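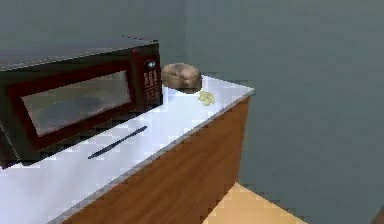
4. Who Owns the Break Room Microwave?

Home | Issues | Authors | Submit

Oct 13, 2023
Lamai Chantharasri and Aivar Vasiliauskas

Figure 1. A microwave oven: dark body, door window, narrow control panel to the right. Computer rendering.

4.1 Notes as a form of government

The literature on shared kitchens has mostly been written by people who have offices with doors. It tends to treat the break room as a place of rest. Our informants at Rurkport, a freight billing firm with a staff of 300, treated it as a border crossing.

We began with the written record. Over two months, we copied down every note taped, pinned or otherwise fixed to a surface in the second-floor kitchen. Notes were sorted by who they spoke to (everyone, a suspect, God) and by whether they were signed. Signed notes were rare and nearly always came from people who had given notice. Unsigned notes favored the first person plural, a choice we read as a claim to backing the writer did not have. "We all have to share this space" was, in the one case where we could trace the handwriting, the work of a single accounts clerk who had eaten lunch in her car since spring.

Tone moved in one direction only. A note that opened with "Friendly reminder" was followed by a less friendly one, and we found no case of a thread cooling off without outside help. Capital letters spread from single words to whole lines. Underlining came next, and then the clip art. Management replaced the whole collection in September with a laminated sheet titled Kitchen Values, which drew its first handwritten correction before lunch.

4.2 Fish, and the theory of harm

Smell complaints made up the largest group in our interviews, and fish was the center of that group. It would be easy to file this under taste. We think it is better handled as a dispute over property, in the sense Cortés gives the word in his earlier work on armrests. The person heating the fish holds that the right to use the microwave includes the right to its results. The neighbors hold that the right ends at the kitchen door. Both sides cited common sense and neither could say where they had learned it.

Popcorn is an awkward case for any simple account. It carries at least as far as fish and lingers in the carpet, yet it drew complaints only when burned. Wiroj Tanasarn, reading a draft of this section, suggested that popcorn is forgiven because it might be offered around. We tested this informally by asking informants when they had last been offered any. The question was not well received.

4.3 The reheating line

Between noon and one, the line at the door followed rules that every informant could apply and that few could state. A person heating soup could be passed by a person heating something that took under a minute, but only once, and only if the passer made a small show of regret. Leaving a dish in place of one's body was allowed for newer staff and resented in supervisors. Leftover seconds on the timer were cleared by the next user in most cases, and those who failed to clear them were described to us in terms usually kept for people who don't vote.

At Nulline, our comparison site, the line did not form at all. The firm had bought a second microwave two years before our visit, and staff there struggled to see what we were asking about. They did, however, have a good deal to say about the dishwasher, to which we return in Section 5.

4.4 Limits

Our account leans on talk, and people talk about kitchens in a way that flatters them. Of the 3 informants who admitted to taking food that was not theirs, all described it as yogurt. We doubt this. We also had no access to the third-floor kitchen, where the executives' refrigerator is kept and where, according to Nantana Thammasiri's field notes, the notes are printed on letterhead.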